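Unit 6: Position Sizing and Order Handling

Reading: course packet, chapters 9 and 10. Bring the packet to the session; the tables are not reproduced here.

6.1 Scope

Unit 5 dealt with entry rules. This unit takes the entry as given and deals with two later decisions: how large the position is, and how the order reaches the market. Exit rules are in Unit 7. Taxes and account types are not covered in this course.

All examples use two made-up price series from the packet, Horura and Morin. Horura trades in small, regular moves. Morin is quiet for long stretches and then jumps, often overnight. The contrast between them is used throughout, so students who missed Unit 5 should plot both series before going on.

6.2 Terms

Equity. The value of the account if every open position were closed at the current price. Equity includes open gains and losses. Cash balance does not.

Risk per trade. The amount the account loses if the position is closed at its stop price. It is an estimate made before entry. The realized loss can be larger if the price passes through the stop without trading at it.

Stop distance. The difference between the entry price and the stop price, in price units per share or contract.

Exposure. The full market value of the position. A position can have small risk per trade and large exposure at the same time. Students confuse these two quantities more than any others in the course, and the written assignment tests the difference.

Slippage. The difference between the price assumed in the plan and the price of the fill. It is signed. For a buy order, a fill above the assumed price is a cost.

6.3 Fixed-fraction sizing

The basic rule sets risk per trade as a fixed fraction of current equity. The number of shares is then

shares = (equity x fraction) / stop distance

and the result is rounded down to a whole number. Rounding up breaks the risk limit, even if only by a small amount, and will be marked as an error.

Worked case. The fraction is set at 2 percent and the equity times the fraction comes to $300. The stop distance in Horura is $2. The position is 150 shares. If the stop distance were doubled, the position would be halved and the planned loss would stay where it is. This is the whole purpose of the rule: the planned loss is fixed first, and the size follows from it.

Two properties follow directly from the formula. First, the position grows as equity grows and shrinks as equity falls. After a run of losses each new loss is smaller in dollars than the one before it, so the account declines along a curve and not along a straight line. Second, the rule contains no view on how good the trade is. Trades the student likes and trades the student dislikes get the same planned loss. Methods that vary the fraction with conviction are discussed in chapter 10, where the test results are poor.

The rule does not limit exposure. A very narrow stop gives a very large share count. If the stop in Horura is moved to within a few cents of the entry, the formula may call for more stock than the account can buy. A second limit, on exposure as a share of equity, must be applied after the first. The smaller of the two sizes is used.

6.4 Choosing the stop distance

The stop distance should come from the behavior of the price series. It should not be chosen to produce a preferred share count. The common approach is to measure the average range over a recent window and place the stop at a multiple of that average.

The window length is a compromise. A short window adapts quickly and is noisy. A long window is steady and slow. In the Morin series a long window is still reporting calm conditions well after the first jump, and a short window reports calm again too soon after the last one. Neither setting is correct for the entire series. Students should report results for at least one short and one long window and should not select the better result after the fact.

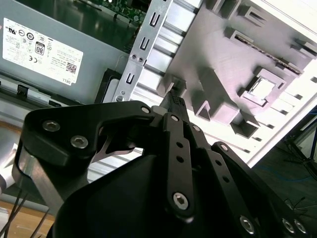

Range should be measured to include gaps between one session and the next. If only the high and low within the session are used, the overnight move is missed, and for Morin the overnight move is most of the risk. The adjusted measure takes the larger of three values for each session: high minus low, the absolute difference between the high and the prior close, and the absolute difference between the low and the prior close.

A stop based on range has one drawback that the packet understates. When ranges widen, the stop distance grows and new positions become smaller, but positions already open were sized under the old range. Their risk is now higher than planned. There are two treatments. The first leaves open positions alone and accepts the drift. The second resizes them at fixed intervals. Resizing costs commissions and slippage each time. Reijo Seppälä's comparison, handed out in Unit 4, found little difference between the two for Horura and a clear benefit from resizing for Morin, before costs. The cost side is left as an exercise.

6.5 Several positions at once

Risk per trade says nothing about the account as a whole. If five positions each risk the same fraction and all five reach their stops together, the loss is five times the single figure. Whether they do so depends on how closely the positions move with one another.

Correlation estimates from calm periods are a weak guide. Positions that look independent in calm periods tend to fall together in a sharp decline, and the estimate is most wrong when it matters most. For this reason the course uses a plain cap on total open risk and treats correlated positions as one position. Two holdings in the same industry share a single risk allowance. The student decides the grouping in writing before the first trade and does not change it during the test.

Total open risk is measured from the current price to the current stop. If a stop has been raised above the entry price, the position can still lose open profit, and that amount counts toward the cap. Some texts count it as zero. Either convention is workable, but results from one cannot be compared with results from the other, and the report must name the one used.

6.6 Order types

Market order. Fills at the best available price. The fill is close to certain and the price is not known in advance.

Limit order. Fills at the limit price or better. The price is bounded and the fill is not certain. In backtests, a limit order must not be counted as filled merely because the price touched the limit. Other orders at the same price may have been ahead of it. The course requires the price to trade through the limit.

Stop order. Becomes a market order once the stop price trades. It gives no protection against a gap. If Morin closes above the stop and opens far below it, the fill is near the open.

Stop-limit order. Becomes a limit order once the stop price trades. It prevents a bad fill and can also prevent any fill, leaving the position open in a falling market. It is not accepted as a protective stop in the assignment.

6.7 Estimating slippage

Slippage should be estimated from recorded fills where these exist. The Avmont practice accounts record the quoted price when the order is sent and the price of the fill, so the difference can be read from the export file. Students without an Avmont account may use the fixed allowance in chapter 9.

Three errors are common. The first is averaging buys and sells without regard to sign, which cancels real costs. The second is dropping the largest values as outliers. Large values in slippage data usually come from fast markets, where stops are triggered, and they belong in the estimate. The third is applying slippage to entries only.

Size matters as well. An order of 4000 shares in a thinly traded stock will not receive the quoted price on all of its shares, and the estimate for a small order cannot be scaled up in proportion. Practice accounts do not show this effect, as their orders never reach a market.

6.8 Assignment

Use the Flanska data file on the course page. The entry dates are given and must not be changed.

a. Compute the adjusted range for each session.

b. Size every trade by the fixed-fraction rule, then apply the exposure limit. Mark the trades where the exposure limit was the one that applied.

c. Repeat with a second window length.

d. Report final equity, largest decline from a prior peak, and total slippage for both runs. State the convention used for open risk.

e. In one page, explain any trade whose realized loss exceeded its planned loss.

Spreadsheets must show formulas. Pasted values without formulas are returned unmarked. Questions about the data file go to Nathalie Kennedy, and questions about grading go to the course page. Late work follows the policy in the Unit 1 handout.

Reading for Unit 7: chapter 11, omitting the section on options.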